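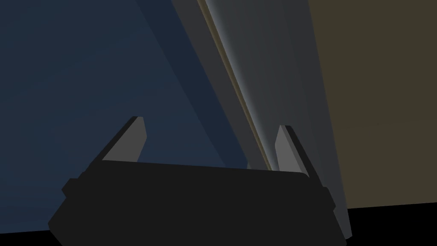
The Saavedra team changed the rear suspension on both of its late models over the winter, and the car chief has spent most of the season explaining why the first results were poor.

"We moved the left rear trailing arm mount up one hole and changed the spring at the same time," he said. "Two changes at once. When the car went loose on entry we couldn't say which of them had done it."

The team runs a Pernetti chassis on dirt ovals. At Hukness, where the surface is slick by the second heat, the car was quick for three laps and then lost drive off the corner. Tyre temperatures taken in the pits showed the right rear running well above the left. The crew first blamed the compound.

"The compound was fine. The axle was steering too far under the car when the driver picked up the throttle, and it stayed there. You get rear steer you want on entry and then you carry it down the straight, where you don't."

The answer was a shorter limiting chain and a softer spring on the left rear, fitted before the next meeting. The lower mount went back to where it had been the year before. He said the car then lost a little on entry and gained more than that on exit.

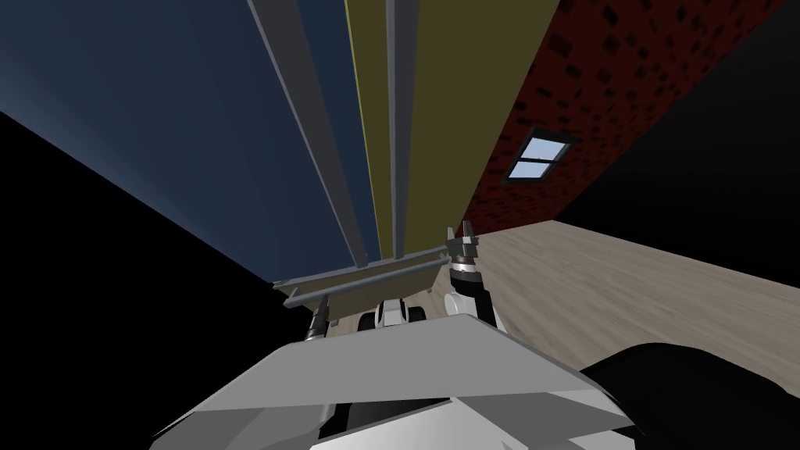
Saavedra's driver puts the gain down to the shock more than the chain, and has said so in the pits more than once: the old one held the corner up too long, and the new one lets it settle before the throttle goes down. The car chief accepts part of that. The shock was revalved by Goreck in the same week, with less rebound, and he concedes that this was again two changes at once.

"I would have liked a test day between them," he said. "We didn't have one. The track was closed and the truck was already loaded."

Since then the crew has kept a sheet for each session. It lists ride heights at all four corners, stagger, crossweight and fuel load, measured on the same scale pads with the driver in the seat. Nothing is altered between the heat and the feature unless the sheet for the heat has been filled in — a rule he admits has been broken, once, after a puncture.

The engine has been left alone apart from routine work. Valve springs are changed every six meetings, and the oil is cut from the filter and looked at under a lamp after each one. He sees no sense in chasing power on a car that can't yet use what it has.

For next year he wants a second set of rear shocks and a proper pull-down rig. The present method is a chain hoist and a load cell bolted to the workshop floor, which gives a usable figure for the left rear and a doubtful one for the right.

"The rig comes first. If the budget only stretches to one of them, the shocks can wait until December."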